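作業ノート 共同工房・奥の作業台
12月 木曜 19時すぎから

前回の続き。アームの手首まわりの配線をやり直すつもりで来たが、先にシミュレーション側の手先カメラを片付けることにした。実機の配線は後半に書く。

状態の整理から。
・アーム本体:組み上がり済み。肩の減速機だけ仮止め。
・グリッパー:2本指の平行開閉。指は印刷品の3版目。
・制御基板:Donureck のサーボドライバ。ファームは先週のまま。
・シミュレーション:作業用ノートPCで動く。Stestden という名前のプロジェクトに全部入っている。

Stestden のフォルダ構成がだいぶ散らかっていたので、最初の30分は整理に使った。モデルファイルが三か所にあり、どれが最新か自分でも怪しかった。更新日時ではなく中身を比べて、指の長さが実機と合っているものを残した。古いほうは old に移しただけで消していない。誰かが参照していたら言ってほしい。

手先カメラの話。手首の少し後ろ、グリッパーを見下ろす位置に仮想カメラを置いている。Assunta Gentile さんから、指先が画面の中央寄りに来ないと把持の練習データとして使いにくい、と前回言われていた。取り付け角を10度起こした。起こす前は本体の黒い面が画面の大半を占めていて、指先がほとんど上端にかかっていた。

角度を変えたあと、衝突判定の形状も見直した。見た目用の形状と衝突用の形状がずれていて、指が壁に触れていないのに接触扱いになることがあった。衝突用は単純な箱の組み合わせにしてあったので、指の先の斜めの部分が実際より外に出ていた。箱を二つに分けて、先のほうを細くした。これで誤判定は減ったが、ゼロではない。角に近づいたときだけまだ出る。

手順は次のとおり。
1. 環境を読み込み、初期姿勢に戻す。
2. グリッパーを開く。
3. 壁の角に向けてゆっくり寄せる。
4. 接触フラグが立った時点で止め、手先カメラの画を1枚保存する。
5. 衝突形状を表示して、見た目とのずれを測る。

3 の寄せ方は手入力でやった。自動にするとどこで止まったか分かりにくい。速度は通常の半分。 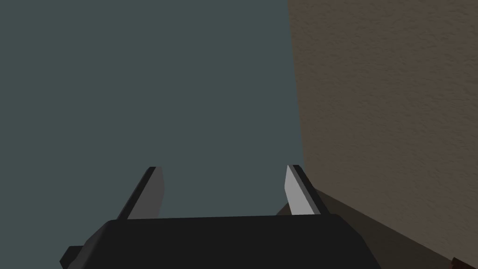
グリッパーを開いたまま、物をつかまずに壁の近くへ寄せる試験は、つかむ試験と分ける必要があるのか。
分けたほうがいい。物をつかむと接触フラグがその物との接触でも立つため、壁との誤判定だけを取り出せなくなる。先に空の状態で壁側の判定を直し、そのあとで物を置いて試す順にする。

手先カメラの画について。右の指が茶色いざらついた壁の際にあり、ほとんど境目に届きそうに見える。ただしカメラは後ろの上から見ているので、画だけでは壁までの距離は決められない。距離は内部の値で見ること。前にこれで一度間違えて、画の印象だけで指を短くしてしまった(2版目の指がそれ)。

もう一つ、左右の指の内側の面で明るさがかなり違う。右が明るく、左は中間の灰色。光源が左上寄りだからで、モデルの色の設定は左右とも同じ値になっている。認識に使うなら光源の位置をばらつかせたほうがよさそうだが、今日は触らない。光源を動かすと前回までの記録と比べられなくなる。やるなら別の枝を切ってからにする。

背景は一様な暗い灰色のまま残してある。模様を貼る案もあったが、衝突の確認には要らない。壁のざらつきは粒の細かい画像を貼っただけのもので、衝突形状としては平らな板。ここを混同しないように書いておく。指が壁の凹凸に引っかかることは、この環境では起きない。

記録のつけ方を変えた。今までは接触したかどうかの二択だけ残していたが、接触した部品の組(右指と壁、本体と床など)も一緒に書き出すようにした。通しで回して3085行。そのうち誤判定と見られるものが18行あり、全部が右指の先と壁の組だった。左指には出ていない。今日は右側の角にしか寄せていないので、左が無事という意味にはならない。次は反対側の角で同じことをする。

18行を順に見たところ、指の先の箱がわずかに回転した状態で読み込まれていた。分割したときに、親の座標を引き継がせるつもりで二重にかけていたらしい。該当する行を直して読み直したら、見た目の上ではずれが消えた。通しの再実行は時間切れでやっていない。直ったかどうかは次回。

ここから実機。20時半から。

手首の配線は、コネクタの手前で線が引っ張られていた。開閉のたびに少しずつ抜けてくるので、余長を取って結束し直した。線の長さは端から端まで254ミリ。前の線より長いので、肘を畳んだときにたるみが指の側へ出てこないか、電源を切った状態で手で動かして確かめた。いまのところ干渉なし。

サーボの電源は Brevville の箱型電源を使っている。前回、全軸を同時に動かしたときに電圧が落ちて基板が再起動した。今日は一軸ずつ動かしたので再現していない。全軸同時の試験は、電源の線を太いものに替えてからにする。太い線は工房の在庫になく、Watkins に注文した。届いたら棚の下段に入れておくので、先に使わないでほしい。

指の印刷品は、根元のねじ穴がまた少しきつかった。下穴を手回しのドリルでさらって入れた。図面のほうの穴径を0.2ミリ広げておいた。次に印刷する分から反映される。今ついている指はこのままでよい。

グリッパーの開閉は、開きの端で小さな唸りが出る。サーボが届かない角度まで行こうとしている音なので、開きの上限を二目盛り手前に下げた。唸りは止まった。シミュレーション側の開きの上限も同じ値に合わせないといけないが、まだやっていない。忘れやすいので、環境を読み込む設定ファイルの先頭にもメモを入れた。

Assunta さんへ。保存した手先カメラの画は Stestden の中の wrist フォルダにあります。角度はこれで固定してよいか見てください。もう少し起こすこともできますが、起こすと本体が画面から外れ、手首の姿勢が画から読み取りにくくなります。個人的には今の角度で進めたいです。衝突形状のファイルは、再実行が済むまで手元のものと差し替えないでください。

次回やること
・衝突形状の修正版で通しの再実行
・左側の角で同じ試験
・シミュレーションの開き上限を実機に合わせる
・肩の減速機の本止め(六角の長いほうが要る。工具箱に見当たらず)
・電源線の交換、そのあと全軸同時の試験

21時40分終了。アームは畳んだ姿勢で置き、主電源は抜いた。作業台の左半分は空けてあるので使ってよい。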